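How a Crown Gets Its Jingle
By Samira Khasawneh
August
Print this page | E-mail this page

Have you ever tried on a paper crown and had it slide down over your eyes? Me too! Real crowns can be just as much trouble, and I've spent a lot of my life reading about them, so let me tell you about my favorite kind: the kind that jingles.

A long time ago, in parts of Korea, kings and queens wore tall crowns cut out of thin sheets of gold. Some of them had pieces standing up at the front that look like tree branches. Hanging all over those branches were tiny round disks of gold, and little curved beads made of a green stone called jade.

Each disk hung on a twisted bit of gold wire, and the wire was left a little bit loose on purpose. When the crown moved, the disks moved too, and they flashed in the light. I like to think they made a soft tinkly sound (like keys in a pocket, only much fancier).

The curved beads look like commas. Or like baby shrimp, if you ask my nephew! People still argue over what the shape means. It might be an animal's tooth, or a seed just starting to sprout, or a baby before it's born. I'm on the side of the seed, because it goes so nicely with the branches.

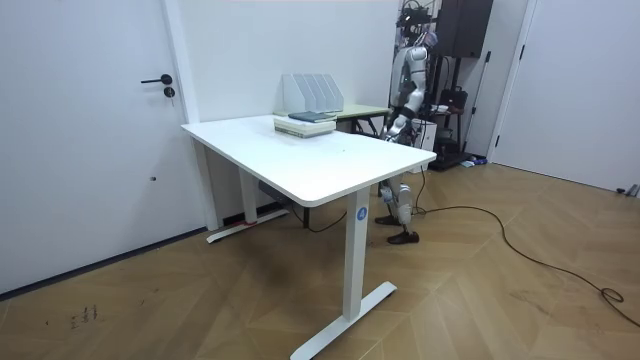
Hortensia Cabrera wrote to me that she doesn't think anybody wore those crowns at all, at least not for walking around in. The gold is so thin, she said, that the branches would wobble and bend, and she thinks they were made just for funerals.

She could be right! Many of the crowns were found in tombs, and plenty of grown-ups who study them agree with her. Others think they came out for very special days, when the king could sit still and look grand. I go back and forth.

Jade is a tough stone, by the way. You can't just carve it with a knife. Workers had to rub it with wet, gritty sand for hours and hours until it slowly wore down into the right shape. Then they had to make a hole in it, and that meant more sand, more water and a lot of spinning with a drill. One bead could take a very long time.

If you want to try a jingly crown yourself, cut a strip of stiff paper long enough to go around your head and tape on some paper branches. Punch 20 circles out of shiny foil card and hang them with thread. Leave the thread a little long, so they swing. Then walk across the room slowly, like a king, and see if you can keep them quiet. I never can.

Print this page | E-mail this page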